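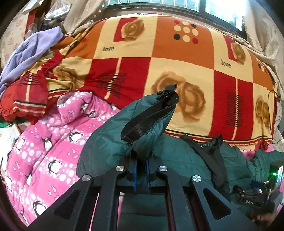
Checks, roses, love x2.

Posted 8 May 2021 by Grethe Þorgeirsson

Mesh notes, quick ones, before I forget what I did. Still on the intake duct for the Ornel fan. Steady RANS, k-omega SST, nothing fancy. Residuals dropped nicely and then just sat there wobbling, pressure worst of all. Spent two evenings blaming the schemes. Went back to first order upwind, still wobbling. Not the schemes.

Ran checkMesh again and read it properly this time. 8 faces over the skewness limit, all of them along the lip where the splitter meets the outer wall. Max non-orthogonality 80. Ugh.

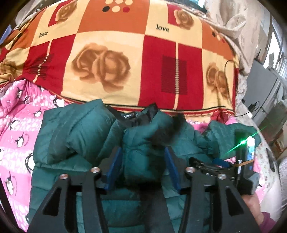

Teal jacket, on the bed.

So. Toàn Hoàng (we shared a desk at Prisberg) said stop adding refinement and look at the STL. He was right, the feature edges were broken at the lip, so snappy was rounding it off wherever it liked. Re-exported, ran surfaceFeatureExtract with the included angle at 154, and the edge came out as one clean line. Layers still colapse in the corner but only there.

Also put nNonOrthogonalCorrectors to 2. Slower. Worth it.

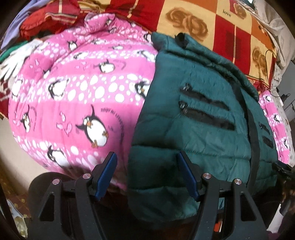
Penguins! And the jacket again, folded.

Outlet pressure now goes flat after up to 100 iterations, mass balance ok. Havent checked y+ on the new mesh, dont trust my numbers yet. Next is the swirl inlet, want that done by June. If anyone has a decent profile for a short duct please send it, mine is basically a guess.

Recent posts
Skurnena duct, first mesh
Moving my cases off the old laptop
Wall functions, again
Thepsuriya fan curve, plotted badly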